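**Let out a satin side seam without needle holes showing?**

My dress is duchess satin with a boned bodice, bought secondhand from a shop in Drurbridge. It needs 16 mm more at the bust. The side seams have 14 mm of allowance each. I opened a small section at the hem and the old stitch line still shows after pressing. Is there a way to close the holes?

Oliwia Wieczorek

---

**Troels Norðdahl**

You need 8 mm per side, so the allowance is enough, but only 6 mm remains - bind or overcast it. For the holes, work from the wrong side with a damp press cloth and low heat, then rub the weave across the line with a fingernail. Polyester satin recovers poorly. Silk does better.
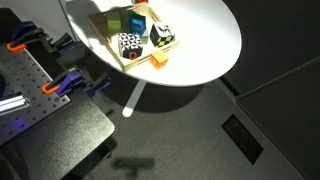

Test on the hem section first. If the line still shows after two passes, cover it with a narrow strip of matching lace or insert a side panel.

---

**Lubis**

Just use steam. Worked on my June dress.

---

**Gisilora**

Don't put steam directly on silk satin - it can water-spot. Use a size 60 microtex needle for the new seam.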